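What's Under Your Feet? The Story of Carpet
Burnby Kids: How Stuff Is Made
27 May 2026

Take off your shoes and wiggle your toes on a carpet. Feels good, right? You are standing on thousands and thousands of tiny pieces of yarn, all packed in side by side like grass on a lawn. Let's find out how they got there!

It starts with yarn

Some carpets are made from wool, and wool comes from sheep. The sheep get a haircut, the wool gets a really good wash (sheep roll around in all sorts of things), and then it is combed and twisted into yarn.

Lots of other carpets are made from nylon or polyester. These are kinds of plastic. The plastic is melted until it is thick and gooey, then pushed through a plate full of tiny holes. Out come long, thin strands, a bit like spaghetti! When they cool down they can be twisted into yarn too.

One giant sewing machine

At the Jukeck mill in Proddale, the biggest machine has 1000 needles in a row. All of them go up and down at the same time, and wow, is it loud! Each needle pokes a piece of yarn through a big sheet of cloth called the backing. When the needle pulls out again, a little hook holds on to the yarn so that it makes a loop.

This is called tufting. One square of the mill's thickest carpet, small enough to fit on a school desk, has 2350 loops in it.

Then comes the glue. Workers spread it over the back of the carpet so the loops can't slip out, and a second layer of cloth goes on top. After that the carpet is rolled up into a huge tube and sent off to a store.

Loops or no loops?

Get down low and look closely at a carpet near you. If you can see tiny loops, it is a loop pile carpet. "Pile" is the word for all the yarn that sticks up. If you see lots of little ends, somebody at the factory set the machine to slice the loops open. That is called cut pile, and it often feels softer and fluffier. There are carpets with both kinds mixed together, and those can have bumpy patterns you can feel with your fingers. 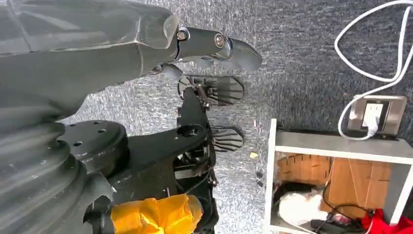 Why is a carpeted room so quiet?

Sound bounces off hard things like tile and wood. When it hits a carpet, a lot of it gets lost in between all those bits of yarn, so less of it bounces back to your ears. There is air hiding in there as well, and that air helps keep your feet warm on a cold morning.

Try it yourself!

You need a rubber ball, a carpeted floor and a hard floor.

1. Hold the ball as high as your belly button and drop it on the hard floor. Listen, and watch how high it bounces.
2. Do the same thing on the carpet.
3. Close your eyes and ask a friend to drop the ball. Can you tell which floor it landed on?

Word to know

Backing: the strong cloth on the bottom of a carpet that holds the yarn in place.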